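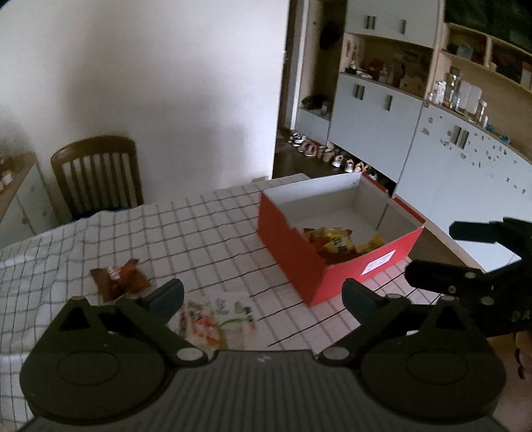
Jun 23, 2025
Hillard House, Pantry and Hospitality Diary

The afternoon was given to packing snacks for the residents' lounge. Work was done on the table with the white checked cloth, using the open red cardboard box with the white label on its side. Packets were to be placed in the box one at a time and kept toward one corner, so that the remaining floor of the box stays free for the biscuits due from Jorkley.

The assortment is a mixed one. It includes a yellow and reddish-brown packet, a smaller one in bright yellow, a little orange-brown one with crimped ends, and a translucent white one printed in red-orange with green marks. Kha Nghiêm has asked that the translucent kind be set aside for the reading room, where it was well received in March.

The delivery note lists 127 packets. The order was for 120, and the supplier has been informed of the difference. Mr. Mollel has agreed that the surplus may be kept and entered under general stock.

The house is reminded that boxes are not to be stored on the lower shelf while the floor there is being repaired. The cloth is to go to the laundry with the dining linens and be returned to the long drawer.

Outstanding: ingredient cards in English for the notice board; a second box of the same size; reply to Miment regarding the tea order, which was promised within 16 days of their letter.

Pantry locked at the usual hour. Key returned to the front office.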